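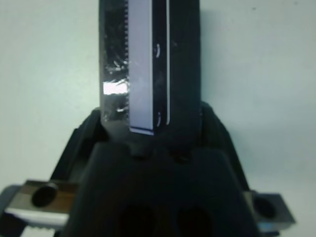

Home Recipes Data Downloads Contact

# Ellar Curry Paste Notes

Tasting notes and ingredient lists for shop-bought curry pastes, one row per jar. Put together by Mei Haverford, last changed February 2018.

## What is in it

200 rows in one CSV file. Columns: maker, colour, listed ingredients, salt per 100 g, heat score, comments.

## Before you trust it

The heat score runs from 0 to 6 and I have my doubts about it. There were 2 tasters, and one of us grew up on bird's eye chillies. Scores were averaged, which hides how often we disagreed.

"Authentic" is copied from the label where it appears. It tells you what the label says – I wouldn't read more into it. Several green pastes list no green chilli at all.

The Plornora rows were typed from an old price list and I never saw the jars. Leave them out if you care about salt.

## Not included

Anything with fish sauce sold separately. Prices, which were out of date by November.

## Use

Free to copy. Please don't rank brands with it.

## Comments

**Eckhard Böttcher:** Whitfield red at 5 for heat? My children eat it on toast.

**Mei Haverford:** One taster gave it 6, the other 4. See above.

**Marmont:** Is shrimp paste marked anywhere? The ingredients column is hard to search.

**Mei Haverford:** Only in the ingredients, spelt however the jar spells it. Try "shrimp", "prawn" and "krill".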